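Trolurmont Sentencing Notes

README / data card. Still rough, fix as you find things.

What it is

Short texts from criminal sentencing hearings in Trolurmont and Stummont counties, typed up from scanned clerk's minutes. 628 hearings, 722 scanned pages. Each record has the charge, plea, sentence, any fine or restitution, and a free text note on what was said in court. Felonies and serious misdemeanors. No traffic. No juvenile cases, those are sealed and we never asked.

Put together by Csenge Bognár (scans, typing, most of the cleanup) and Miklós Szilágyi (labels, this file).

Why

We wanted to compare what the prosecutor asked for with what the judge gave. The online docket only has the second one. The first is in the minutes, if the clerk bothered to write it down. Stummont clerks mostly did. Trolurmont depends who was on shift.

Redactions
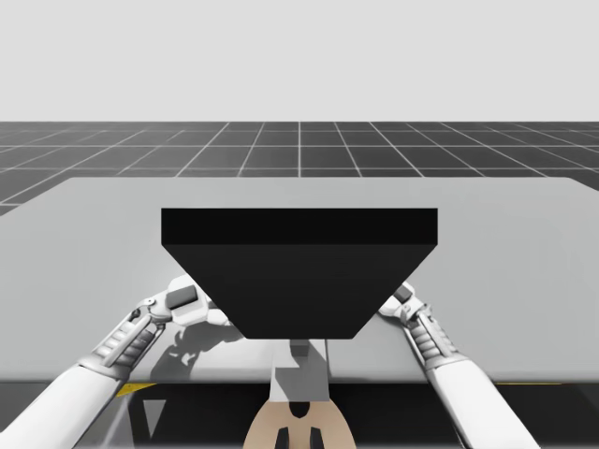

Victim names, home addresses and anything about a child were blacked out by the clerk before we got the pages. We typed [REDACTED] wherever that happens and left it alone. Length is not a clue to what's under it, the boxes are drawn big on purpose and often swallow part of the next line too. So when a sentence just stops after [REDACTED], check the partial_line flag before you decide the clerk wrote nonsense.

Please don't try to fill them in from news stories. Had one request asking for exactly that, said no.

Fields

case_id: our own number, does not match the docket
county: T or S
charge_text: as written, clerk abbreviations kept
charge_group: our label, see below
plea: guilty, no contest, alford, trial
asked: prosecutor's recomendation, blank if not in the minutes
defense_asked: same thing, other table. Blank a lot
given: sentence as read
suspended: yes, no, part
restitution: dollars, blank means not mentioned, 0 means the judge said none
note: free text, cut at 500 characters
partial_line: yes if a redaction box ate part of a line
skew: yes if the page was crooked enough to matter

Blank and 0 are different in restitution. Have seen people merge them.

Scan quality
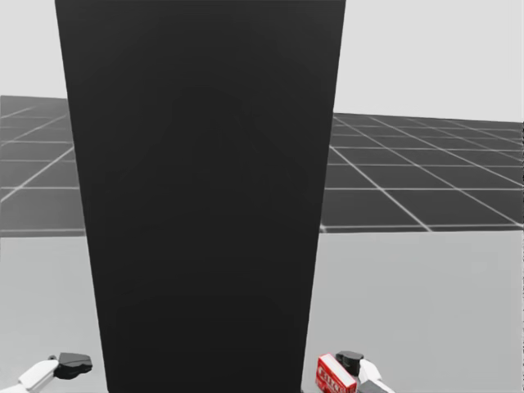

Older minutes came out of bound books that would not lie flat, so a lot of pages were shot by hand at an angle. OCR (Ikoner) hates it. Columns lean in on each other and the dollar amounts wander into the plea column. Pages like that got straightened first, then read, then checked by eye. Anything still bad after straightening was typed by hand. Those have skew = yes and you should trust them more than the OCR ones, oddly enough.

Known OCR mixups: 1 and 7 in month counts, "susp" read as "surp", "consec" and "concur" when the ink is faint. The last one matters. We reread every record with more than one count for it.

Labels

Charge groups done by Miklós in Kun, Csenge did a second pass without seeing the first. Groups: assault, child endangerment, theft, drugs, weapons, burglary, fraud, other.
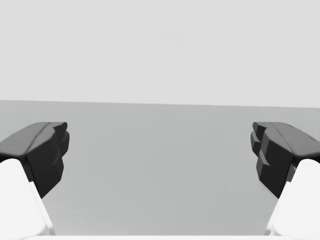 Where the two passes disagreed we talked it through and the final label is what's in the file. First pass labels are in a separate column, label_first, for anyone who wants to check how often we argued. Most of it was child endangerment vs assault when both were charged and one was dropped at the plea. Rule we ended up with: label what the person was sentenced on, ignore the dropped count. The dropped count is still in charge_text if the clerk kept it.

Known problems

Six records have a sentence longer than the max for the charge as written. Probably an enhancement that never made it into the minutes. Left as is.

Trolurmont March minutes are thin, one clerk out and the fill-in wrote outcomes only. asked is blank for nearly all of them. Do not read that as the prosecutor staying silent.

Resentencings are in as their own records. No link back to the original hearing yet, on the list.
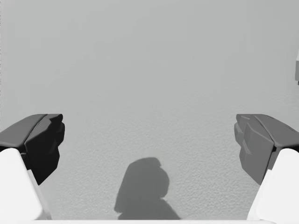
Use

Fine: research, teaching, reporting on sentencing patterns. Credit both of us.

Not ok: background checks, tenant or job screening, scoring a person's risk of anything. The minutes have mistakes, people's cases get vacated later, and we dont update for that.

Corrections

Send the case_id and what the page says. If it checks out it goes in the next version with a line in the changelog. Csenge handles the scans, Miklós handles labels.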